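Talk notes: What a Translator Does All Day (and What She Charges for It)
Evening session, language careers club, Skunddale library. Speaker: Vasylyna Sydorenko

Slow down at the start. I always rush the first page. Say hello, say my name twice, spell it once, and get the laugh about the coffee shop that wrote "Vaseline" on my cup.

Then straight in: I translate from Ukrainian and Spanish into English. Some weeks that's theater, some weeks it's manuals, and the manuals pay for the theater.

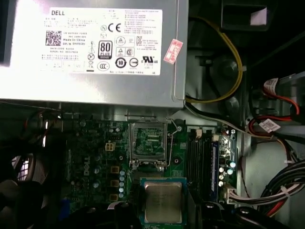
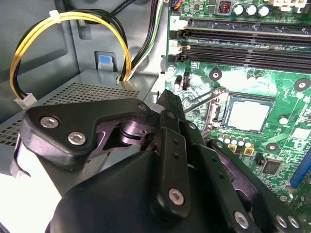 How much of your work is plays and film, and how much is everything else?
Plays and film come to a third of my year if I'm lucky, and the rest is manuals, contracts, museum panels and the odd wedding speech.

OK, next bit. How I got started. Keep this short, they've got the bio on the handout.

I did a drama degree and thought I'd act. I was a pretty bad actor, but I loved sitting around the table on the first day when everybody reads the script out loud. Then a little company called Horobets needed someone to turn a one-act play into English in a hurry, and I put my hand up. I had 10 days. I'd never translated anything longer than a menu!

Tell the "kettle" story. The old woman in the play says a line that means, word for word, "the kettle has already cried." I gave it to the actress just like that, and she looked at me as if I'd handed her a fish. We tried "the kettle's boiled" (dead on the stage), then "well, that's the kettle done weeping," and that one stayed. Let people shout out their own versions here, there's time. Last year someone came up with a better one and I'm still annoyed.

Point to make after the story: say your lines out loud. I read every page of dialogue standing up in my kitchen. If I run out of breath, so will the actor.

Subtitles. People always want subtitles, so give them a good five minutes.

The job I talk about is the Renico series. The first episode had 551 subtitles, and I remember that number very well, as I did the whole file twice after somebody sent me the wrong cut. Explain what that means: the editor trims a pause, every line after it slides, and your lovely joke now lands on a closing door.

Also explain reading speed. A person on screen can say three things while the viewer can only read one. So you choose. I keep the name, I keep the insult, and I let go of "well, you know, I mean." (Do this in the voice.)

Ask the room: how would you handle a song playing behind the talking? Take two or three answers. I usually translate the song only if someone in the story is listening to it. Other people do it differently and they're not wrong.

Sip of water. Really. I forgot in January and croaked my way through the money section.

Money section. People go quiet here, so be cheerful about it.

Read out my first ever invoice: 109 dollars for a two-page letter and a birth certificate, and I felt rich for an afternoon. Then talk through the different ways to charge. By the word is simple and fine for manuals. By the hour works for fixing other people's translations, which can take forever. For a play I ask for a flat fee plus a small share each time it's put on, and I get that in writing before I open the script. Mention the one time I didn't. No names, just the sigh.

Say something about slow months too. I keep a spreadsheet of every job, and there are 283 rows in it now. When it goes quiet I start at the top and write to people I liked working with. A short note, two lines, no begging. Sirel came back to me that way after a gap of years, and they've been steady ever since.

Do you need a degree in translation?
Most of my clients have never asked, though agencies often want a certificate or a sample test. Get your samples in good shape first. (If the person asking is a student, send them to the sheet by the door with the course list.)

Exercise, if we're not running over. Hand out the half page of dialogue, the brother and sister arguing about the car. Work in pairs. One reads, the other listens with eyes shut and says when it stops sounding like a real person. It doesn't matter which language they work into, or if they only speak English, they can rewrite it for a grandmother or a teenager. Skip my own version unless somebody asks for it.

Things I always get asked, so have something ready:

Machine translation. I get sent a lot of it to clean up. I price it by the hour and look at a sample before I agree.

Favorite word that won't go into English. Change it every time, it keeps me awake.

Do I dream in Spanish? Only about missing trains.

Wrap up by half past eight. Thank the library, point to the email list, and take the spare handouts home this time.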